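Flornum Wool and Fabric Wash, 2 litre refill

I'm going to be a bit biased on this one, as it's the wash I use at home and I'd been nagging our supplier for the big refill for ages. Well, we've got it! It's made in small batches by Roman Piątek at his workshop in Plarska, and it's the mildest thing we stock for knits, trackies, baby gear and anything you'd be cranky about shrinking.

There's no perfume in the plain one. The Zino version has a bit of lemon in it – lovely, but my sister reckons it's too strong for bed sheets, so maybe try the small bottle first.

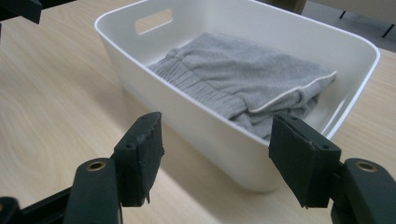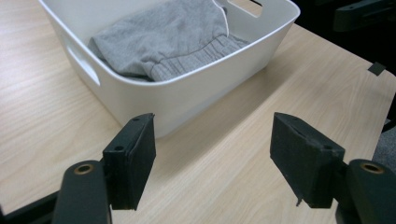
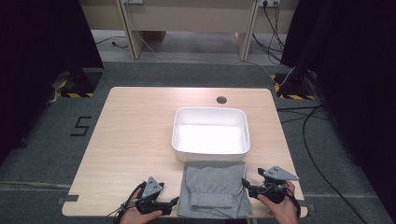
Grey knits and white plastic tubs.

You need less than you'd think. One capful does a full front loader, and I get 83 washes out of a refill (top loaders use a fair bit more water, so allow 3 capfuls for a big one). Use cool water, skip the softener, and dry woollens flat in the shade if you've got the room.

The refill pouch fits the Jabłońska pump bottle, sold separately, and the colour of the cap tells you which scent you've got. Please don't decant it into an old drink bottle.

We ran out last December and I'd hate to do that to you again, so there's a decent stack out the back this time. Pick up in store or add it to any order – postage is worked out at the checkout.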